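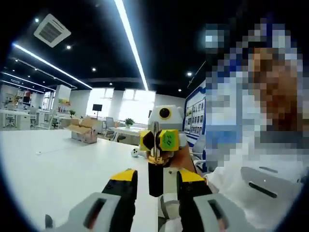 Deux semaines que le kit Rovau occupe ma grande table, et je repousse ce billet parce que je n'arrive pas à me décider sur le ton. On m'a demandé trois fois en commentaire si ça valait le coup. Ma réponse courte : pas à ce prix-là, pas encore. La longue suit.

Pour ceux qui débarquent, Rovau vend des pinces tenues à la main, par paire, avec une caméra dessus. On fait le geste soi-même, pince au poing, la caméra enregistre, et le logiciel (il s'appelle Plilter, je n'ai pas choisi) transforme tout ça en données pour entraîner un bras. Le bras n'est pas fourni. La page produit le précise, mais tout en bas, après les témoignages.

Le kit coûte 2 192 euros hors taxes. À cela s'ajoute l'abonnement à Plilter, 51 euros par mois, sans lequel les pinces enregistrent des fichiers que rien d'autre ne sait ouvrir. J'ai posé la question au support. Une certaine Brittany Doucette m'a répondu très poliment qu'un export ouvert était « à l'étude ». J'ai déjà lu cette phrase chez Verka il y a quelques années, et l'étude dure toujours.

Le déballage

Correct. Les pinces sont bien calées, les câbles étiquetés, la notice tient sur un dépliant. La traduction française est d'une machine fatiguée (« serrez le doigt jusqu'à satisfaction »), mais la version allemande se lit bien. Henrike Sperling, qui partage le plateau avec nous, me l'a résumée pendant que je cherchais la bonne clé. Il faut une clé Allen pour régler les doigts. Elle n'est pas dans la boîte.

Le calibrage prend un quart d'heure d'après le dépliant. J'ai mis une bonne heure la première fois et vingt minutes la troisième, ce qui me paraît honnête pour du matériel de ce genre. En revanche il faut le refaire dès qu'on démonte un doigt, et ça, le dépliant n'en parle pas.

Le tournevis

J'ai commencé par un tournevis, parce que toutes les vidéos de démonstration montrent des gobelets et des cubes en mousse et que ça m'agace. N'importe quelle pince attrape un cube en mousse. Un tournevis a un manche épais, une tige fine, un poids mal réparti, et il ne sert à rien si on le tient de travers. C'est un objet de vrai atelier.

Par le manche, rien à redire. Les patins jaune et noir accrochent bien, on sent tout de suite si la prise est bonne, et au bout d'une demi-heure la main a compris. Par la tige, c'est une autre histoire : le métal pivote entre les doigts au moindre contact, et l'outil finit en travers. Bijan Zamani, qui a passé dix ans sur des lignes d'assemblage, a trouvé le coup au bout d'un moment, en pinçant tout près du manche. Bravo à lui, mais un bras qui apprend de Bijan apprendra l'astuce de Bijan, et je ne suis pas sûr que ce soit ce que Rovau appelle sur son site une « compétence généralisable ».

Nous avons ensuite travaillé à deux, une pince chacun, pour nous passer les objets. C'est l'exercice que j'ai préféré. C'est aussi celui où Plilter souffre le plus. Le logiciel a mélangé nos deux enregistrements à plusieurs reprises, au point que Parisa Ahmadpour a fini par écrire nos repères au feutre sur un cahier, heure de début, heure de fin, qui tient quoi. Ça marche très bien, un cahier. Je le recommande, et il n'y a pas d'abonnement.

Les chiffres

La brochure promet 400 démonstrations exploitables par jour et par opérateur. J'aimerais rencontrer cet opérateur. En cumulant toutes nos séances sur les deux semaines, à trois personnes qui se relayaient, nous avons enregistré 589 essais. Plilter en a rejeté environ un quart, avec pour seul motif « qualité insuffisante ». Insuffisante en quoi ? Mystère. J'ai revu une partie des essais refusés et certains me semblaient meilleurs que ceux qu'il avait gardés.

Je veux bien admettre que nous sommes lents. Nous avons bavardé, nous avons bu du café, et un après-midi entier est parti dans une mise à jour qui a effacé nos réglages. Mais justement, une journée de travail ressemble à ça. Un chiffre commercial qui suppose huit heures de gestes parfaits ne m'apprend rien sur le produit.

Et le poignet ? Personne n'en parle dans les tests que j'ai lus. La pince n'est pas lourde quand on la soupèse au salon, sur le stand, avec un vendeur souriant en face. Tenue bras à moitié tendu pendant quarante minutes, elle le devient. J'ai eu mal jusqu'au lendemain. Bijan dit que non, mais Bijan fait de l'escalade.

La concurrence

Alois Schwaiger m'a écrit pour me demander pourquoi je n'avais pas testé plutôt la Yadav, qu'il utilise depuis l'hiver dernier. Parce qu'on ne me l'a pas prêtée, tout simplement, et que je ne vais pas en acheter une pour un billet de blog. D'après lui les doigts s'usent vite, mais les fichiers s'ouvrent avec à peu près tout. Si c'est vrai, je la regarderais avant la Rovau. Je n'ai que sa parole, prenez-le comme tel.

Ce que je garde, ce que je rends

Le matériel est bon. Je l'écris clairement parce que je viens de râler pendant une page : la prise est précise, rien n'a cassé, et les patins n'ont pas bougé. Si Rovau vendait les pinces seules, avec des fichiers lisibles et une clé Allen à deux sous, je crois que je passerais commande pour l'équipe.

Le service autour, non. Payer chaque mois pour récupérer des gestes que j'ai faits moi-même, avec mon propre poignet, je n'y arrive pas. Et l'argument du site, selon lequel « le robot apprend votre métier en une semaine », devrait être retiré. En deux semaines, nous avons obtenu un dossier de données à peu près propre. De là à un bras qui visse, il y a un chantier dont la page produit ne dit pas un mot, et que Rovau facture à part, sur devis. J'ai demandé un devis, d'ailleurs. On m'a proposé un appel.

Le kit repart à la fin du mois, le prêt était gratuit et personne chez eux n'a relu ce texte. Si un export ouvert arrive d'ici là, je mettrai le billet à jour. En attendant, si quelqu'un parmi vous a réussi à lire les fichiers de Plilter sans Plilter, les commentaires sont ouverts, et mon adresse est dans la colonne de droite.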